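Stodero Community Help - Grippers and End Effectors

Reading time: 5 minutes
Last updated: 12/01/2026
Print this page | E-mail this page

Wider fingers or the stock ones for small electronic parts on a two-arm bench?

Posted by Marcelino Nieto

We run two arms facing each other across a table and are trying to settle on one gripper for sorting small electrical parts into trays. The parts are mixed: bare circuit boards, small cylindrical parts with leads on them, and lengths of twisted wire. At the moment both arms have the stock parallel gripper with angled jaws. I also have a set of Nilholm wide fingers on loan, with a soft pad on the inside face, and have to decide before they go back.

The boards are where I am stuck. With the stock jaws a board is held over a small patch at its edge, and if the arm moves at normal speed the board can turn in the grip. With the wide fingers it stays put, but they are too bulky to go down into a tray next to the side wall, so anything lying near the rim is out of reach. Wires are the other way round. The stock jaws pick them up well enough and the wide ones tend to push them along the tray floor.

I did 534 picks with the stock jaws and a shorter run with the wide ones. I am not going to post the success rates because I changed the closing force part way through and they are not a fair comparison.

Things I would like to know:

- has anyone run different fingers on the two arms, and did it cause trouble with the controller
- is it worth moving the camera further back from the jaws, as a held board hides a good part of the view
- is there a pad thin enough to go on the stock jaws

The pictures are from the overhead camera, with the stock jaws on. Trays are the usual yellow ones with the steel tray in the middle.
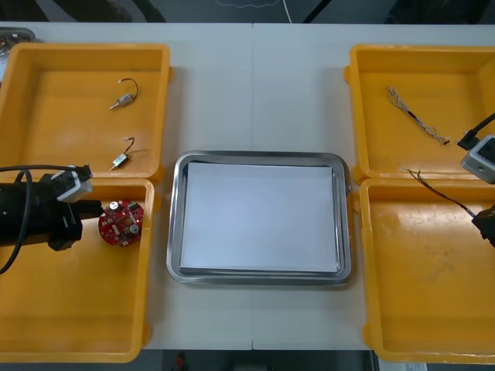
Same table and same trays throughout.

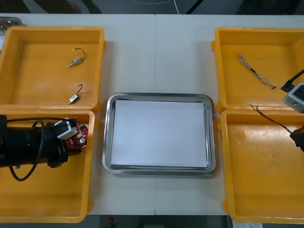
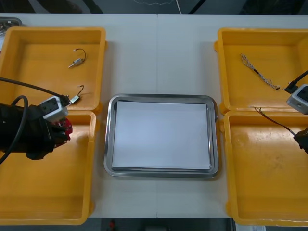 Does the closing force need to be set again after a change of fingers?

Set it again each time, as the old value belongs to the old contact area. Start low, raise it in small steps until a part stays put through a full move, and save it under a new tool name so the earlier setting is not overwritten.

Replies, oldest first

tarkonstead_bench

We have had different fingers on the two arms since September and it has been fine. The controller does not care as long as each arm has its own tool entry, with its own finger length and its own open and closed limits. What did catch us out was the home position. Our left fingers were longer than the right ones, and on the first return to home the left arm came down lower than I wanted. Nothing was damaged. Measure from the flange to the fingertip with the jaws closed and put that figure in before you move anything.

On which arm gets which, give the wide fingers to the arm that does the boards and leave the other one alone. You have wire on the right side already, so that seems the natural split. You lose the ability to swap jobs between the arms, and whether that matters depends on how your program is written. Ours passed parts from one arm to the other now and then, and we had to take that step out.

I would also look at how you present the boards. If they can stand slightly proud of the tray floor on a thin strip of foam, the stock jaws get a deeper hold and you may not need the wide ones at all. That cost us next to nothing and did more than the first set of fingers we bought.

pj_halden

just use suction for the boards, much easier

Reply to pj_halden from Marcelino Nieto

Thanks, but these boards are covered in components on the side that faces up, so there is not much flat area for a cup. I tried a small cup on a different job and it leaked on anything with solder bumps. I may look at it again if we get parts that lie flat side up.

Doãn

I can answer the camera and the pad.

Camera: moving it back helps a little, but the board will still be in the way, as it is between the lens and the tray whichever bracket you use. What worked better for me was to stop relying on the wrist view once something is in the jaws. Use the wrist camera to find the part and line up, then go over to the overhead one for the move and the release. You have an overhead view already. If you do move the wrist camera, check the cable over the full turn of the wrist before you leave it running. Mine had enough slack at the old position and not enough at the new one, and the plug worked itself out after 13 cycles.

Pad: there is thin silicone sheet with adhesive on one side, sold for lining drawers. Cut a piece slightly smaller than the jaw face so that the edges do not lift, clean the metal first, and leave it overnight under a clamp. I had 2,000 picks out of one pair before the corners started to go. Grip on boards was clearly better. On thin wire it made no difference that I could see.

The pads do add thickness - in my case the jaws then stopped before they were fully closed and the controller reported an object held when there was none. Change the closed limit to suit. It took me 2 tries to get it right.

I have not used the Nilholm fingers, so I can't say how they compare.

Reply to Doãn from Marcelino Nieto

That is useful. I will try the sheet on the left arm first and keep the right as it is, then run the boards again with the force fixed for the whole run. The wide fingers can go back if the pads hold. I will add the results to this thread when I have them.

Print this page | E-mail this page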